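5 Fitting the cell and running the first session

Read section 4 before you begin. The Trasau control box must be wired and tested on the bench, with both arms answering, before anything is bolted into the cell. Allow an evening for this section if the frame is already square. Two people make the lifting steps easier.

5.1 Before you start

You will need:
Hex keys, 3 mm to 6 mm
A steel rule and a small square
8 bolts for the arm bases, with washers
Zip ties, small
The Drillden corner brackets left over from section 3
Emergency stop button on its own lead

CAUTION: Switch off at the wall and unplug the supply before working inside the cell. Turning off the control box leaves the supply live at the terminals.

5.2 Lining the walls

1. Cut the wall covering 50 mm larger than each panel on every side.
2. Smooth it on from the middle outwards and fold the spare behind the panel.
3. Slide the back panel into the slots in the rear posts, then fit the two side panels.
4. Check that no covering is caught in the slots. If it is, pull the panel out and trim the fold.

Note: Any pattern will do. We change ours every few weeks, so the panels are held by the slots alone. Do not glue them.

5.3 Fitting the diagonal brace

The posts will sway when both arms move quickly. The brace stops most of this.

1. Hold the brace across the left side with its lower end towards the front.
2. Fit a corner bracket at each end and tighten by hand.
3. Check the post with the square.
4. Tighten fully, top end first.

Push the top of the post with one hand. If it still moves, go back over the brackets at the floor before blaming the brace.

5.4 Bolting down the arms

1. Set the two mounting plates on the front rail, 600 mm apart, measured centre to centre.
2. Lift the left arm on to its plate and start all its bolts before tightening any of them.
3. Do the same with the right arm.
4. Tighten the bolts in a cross pattern.
5. Move each arm by hand through its full reach. The grippers should be able to meet in the middle of the floor and neither should touch a wall.

CAUTION: An arm with no power will drop if you let go of it. Rest it on the floor of the cell, or have someone hold it, until the supply is back on.

5.5 Running the cables

1. Lead the corrugated cable from each wrist back along the arm to its base.
2. Leave a generous loop at the wrist. A tight cable will pull the connector out when the joint turns.
3. Fasten with zip ties on the straight parts of the arm only, never across a joint.
4. Trim the tails of the ties flush.
5. Move the arm by hand again and watch the loop. It must not drop into the jaws or hook over the other arm.

5.6 First power-up

1. Put the emergency stop where you can reach it without leaning into the cell.
2. Plug in and switch on the control box.
3. Wait for the lights on both arms to turn green.
4. Load the Andreadis profile and choose Slow.
5. Send both arms to the home position, one after the other.

If one arm stays dark, switch off, unplug and check the connector at its base. If both stay dark, check the fuse.

5.7 Loading the cell

Start with soft things that can take a squeeze. Rubber boots are good for this. They bend, they fall over in different ways, and the open tops give the jaws something to hold. Mix the colours and leave some lying down.

1. Send both arms home and press the emergency stop.
2. Put the boots in by hand. Keep most of them towards the middle and back.
3. Take your hands out, release the stop and press Resume.
4. Drive one gripper down over the nearest boot and close it slowly. 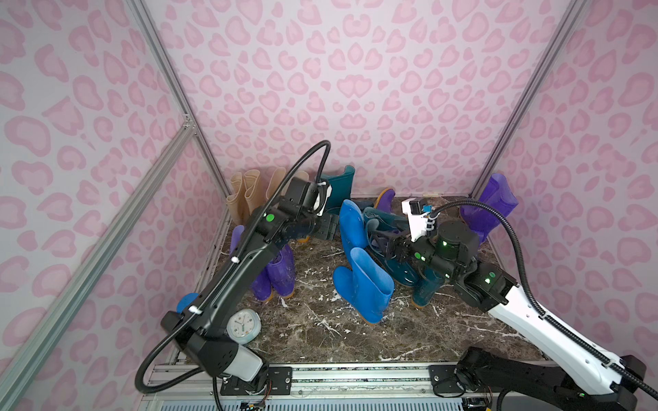
5. Lift the boot a little way, hold it there, and lower it again before you try to carry it anywhere.
6. Repeat with the other arm.

If the boot slips out, try the edge of the opening instead of the foot. If it slips every time, raise the grip setting by 2 and try again. Keep the setting as low as you can, as a high one makes the motors run hot.

Note: Wipe boots that have been worn outside. Grit gets into the jaws and scratches the floor.

5.8 Shutting down

1. Send both arms home.
2. Lower them until the grippers rest on the floor.
3. Save the session in Platex.
4. Switch off the control box, then the wall socket.

Check the base bolts again after the first session. They usually take another quarter turn.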